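4.2 Punctuality and the handling of household goods

The second part of the study dealt with the conduct of removals on the day itself. Records were supplied by two firms, Flolen and Wirisa, both of which carry out domestic removals within the city and to neighbouring districts. Taken together, the records covered 605 completed moves. Jobs cancelled by the customer before the van had left the depot were excluded, as were moves of office furniture, which both firms price and staff on a separate basis.

Punctuality was measured against the arrival time written on the booking form. Where the form gave a morning or an afternoon only, the move was counted as late if the crew arrived after the end of that period. Wirisa asks its crews to telephone the customer when they are delayed, and these calls are entered on the job sheet. Flolen keeps no such record, and the two firms could therefore not be compared on this point. The job sheets do suggest that customers who had been warned of a delay were less likely to mention it in a later complaint, although the sheets were not designed for this purpose and should be read with care.

Damage was recorded in 118 of the moves. Most entries concerned the surfaces of large pieces, in particular wardrobes, dining tables and bed frames that had been carried down a shared staircase. Kitchen items formed the next largest group. Crockery packed by the household was damaged more often than crockery packed by the crew, a result in line with the earlier survey by Vitale (see Section 2), in which customers were found to fill boxes too full and to leave the base of the box without padding. 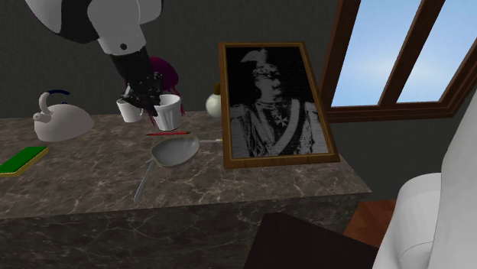 Figure 2. Kitchen counter in a simulated room, with robot arm and gripper.

The cost of damage proved harder to establish. Flolen settles small claims by taking a sum off the final bill, and the amount is not always entered separately. Wirisa passes every claim to its insurer, Drotel, whose standard household policy carries an upper limit of 1,000 for any single item. Claims above this limit were rare, and those found in the files concerned pianos and one longcase clock. In several cases the customer had been offered additional cover at the time of booking and had declined it in writing.

Interviews with crew leaders gave a fuller account of how breakages come about. The leaders agreed that the condition of the stairwell and the distance from the door to the van mattered more than the weight of the load. They also spoke of the effect of changes in staff. During March, when demand at both firms was lower, crews tended to be made up of permanent employees who had worked together before. In the summer months temporary workers were brought in, often for a single job, and the leader was expected to give instructions while the loading was already under way.

The survey visit made before a move appears to have some bearing on these difficulties. In the Sorrentino district, where many of the buildings are old and have narrow landings, Wirisa now sends an estimator to every address before a price is given. Flolen continues to rely on a list of contents completed by the customer. The lists examined for this study frequently left out the contents of cellars and balconies, and the van sent was at times too small for the load. A second journey was then required, and the hours charged exceeded the original estimate. The treatment of these additional charges in the written contract is considered in Section 4.3.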